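플라스틱 필통 한 개에 펜과 점착 메모지를 같이 넣을 때 칸 배분

작성자: Roseck
2024년 11월 6일

책상에서 쓰던 흰색 플라스틱 필통을 정리하고 있습니다. 뚜껑을 위로 젖혀 여는 방식이고, 안쪽은 위 칸과 아래 칸으로 나뉩니다.

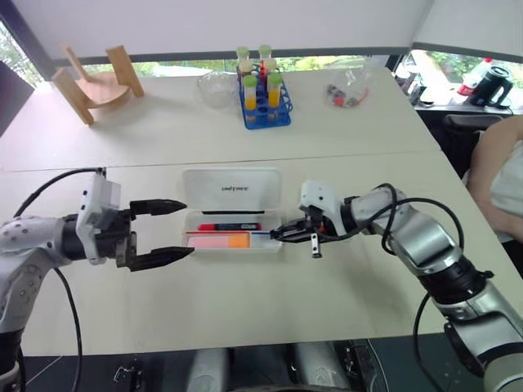
현재 배치는 위 칸에 빨간 마커를 길이 방향으로 눕히고, 어두운 색의 가는 펜은 경첩 바로 아래 뒤쪽 가장자리에 붙여 두는 것입니다. 아래 칸은 왼쪽에 연분홍 점착 메모지, 오른쪽에 주황 점착 메모지입니다. 여기에 가는 파란 펜 한 자루를 추가하려고 합니다.

문제는 세 가지입니다.

첫째, 파란 펜을 마커와 같은 칸에 두면 필통을 가방에 세워 넣었을 때 펜이 마커 위로 올라타고, 뚜껑이 끝까지 닫히지 않는 경우가 있습니다. 가방에서 꺼내면 20번 중 4번꼴로 그렇습니다.

둘째, 펜을 메모지 위에 얹으면 클립 부분이 맨 윗장을 눌러 자국이 남습니다. 주황 쪽은 윗장 모서리가 이미 말렸습니다.

셋째, 경첩 쪽의 가는 펜은 뚜껑을 닫을 때 가끔 걸립니다. 무리하게 누르면 경첩이 하얗게 변할 것 같아 매번 다시 열어 밀어 넣고 있습니다.

필통을 큰 것으로 바꾸는 방법은 제외하고 싶습니다. 가방 앞주머니에 맞는 크기가 이것뿐입니다. 칸막이를 추가하거나 배치만 바꾸어 해결한 경험이 있으면 알려 주십시오. 집에 Tutex 펠트 시트가 한 장 남아 있어 재료로 쓸 수 있습니다.

작성자: Plesow

배치부터 바꾸고, 그래도 움직이면 펠트를 대십시오. 순서를 반대로 하면 펠트 두께 때문에 남은 공간을 잘못 계산하게 됩니다.

1. 필통을 전부 비우고 칸 안쪽 폭과 깊이를 잽니다. 깊이는 바닥에서 뚜껑이 닿는 높이까지입니다. 본체 테두리까지만 재면 안 됩니다. 뚜껑 안쪽에 보강 턱이 있는 제품은 턱 아래쪽을 기준으로 잡습니다.

2. 마커를 위 칸의 앞쪽 벽에 붙입니다. 지름이 가장 큰 물건이 칸의 높이를 결정하므로 위치를 먼저 고정해야 합니다.

3. 가는 펜 두 자루는 마커와 뒤쪽 벽 사이에 나란히 놓되 머리 방향을 서로 반대로 합니다. 클립이 같은 쪽에 모이면 그 부분만 폭이 늘어납니다. 클립은 위가 아니라 옆을 향하게 돌립니다.

4. 경첩 바로 밑에는 펜을 두지 않습니다. 뚜껑이 회전할 때 뒤쪽 모서리가 본체 안으로 약간 들어오는 구조라면 걸리는 지점은 늘 같은 곳입니다. 빈 상태에서 뚜껑을 천천히 닫으면서 옆에서 보면 확인됩니다.

5. 펠트는 폭 5mm의 띠로 잘라 뒤쪽 벽 아랫부분에만 붙입니다. 펜을 경첩에서 띄우는 간격재 역할입니다. 바닥 전체에 깔면 높이 여유가 그만큼 줄어듭니다.

펠트를 붙이기 전에 바닥을 알코올로 닦고 완전히 말려야 합니다. 마커 잉크가 묻은 자리는 양면테이프가 잘 떨어집니다. 접착 후에는 하루 정도 비워 두었다가 사용하십시오.

폭을 잰 결과 세 자루가 나란히 들어가지 않는다면 위 칸에 가는 펜을 두 자루 넣는 것은 포기해야 합니다. 이 경우 한 자루는 필통 밖에 보관하는 편이 낫습니다. 메모지 위에 얹는 배치는 어떤 방향으로 해도 자국이 남습니다.

작성자: Lu

메모지는 장수를 줄이세요. 저는 35장씩만 떼어서 넣고 나머지는 서랍에 둡니다. 두께가 줄면 뚜껑에 눌리지 않습니다. 떼어 낼 때는 묶음 뒤쪽에서 한꺼번에 분리해야 접착면이 덜 상합니다. 접착면이 드러나는 맨 아랫장 밑에는 두꺼운 종이를 한 장 대야 필통 바닥에 붙지 않습니다.

말린 모서리는 그 장만 버리면 됩니다. 펜 문제는 고무줄로 두 자루를 묶으면 해결됩니다.

작성자: Plesow

고무줄은 권하지 않습니다. 펜 몸통에 오래 닿아 있으면 고무가 삭아서 들러붙고, 꺼낼 때마다 풀어야 합니다. 메모지 장수를 줄이는 것은 동의합니다. 다만 그렇게 해서 위쪽에 공간이 생겨도 펜을 그 위에 올리지는 마십시오.

작성자: Roseck

재어 보니 위 칸 폭은 세 자루를 놓고도 조금 남습니다. 펜 머리를 엇갈리게 놓고 클립을 옆으로 돌린 상태에서 뚜껑이 걸림 없이 닫힙니다. 세워서 흔들면 파란 펜이 아직 움직이므로 뒤쪽 벽에 펠트 띠를 붙일 예정입니다. 메모지는 두 색 모두 35장으로 줄였습니다.

양면테이프는 얇은 종이 기재와 폼 기재 중 어느 쪽이 나은지 추가로 묻습니다. 12월에 가방도 바꿀 예정이라 그 전에 고정을 끝내려고 합니다.

작성자: Plesow

종이 기재를 쓰십시오. 폼은 그 자체로 두께가 있어서 5mm 띠 폭에서는 옆으로 밀립니다. 띠 양 끝은 칸 모서리에서 조금 띄워 붙여야 들뜨지 않습니다.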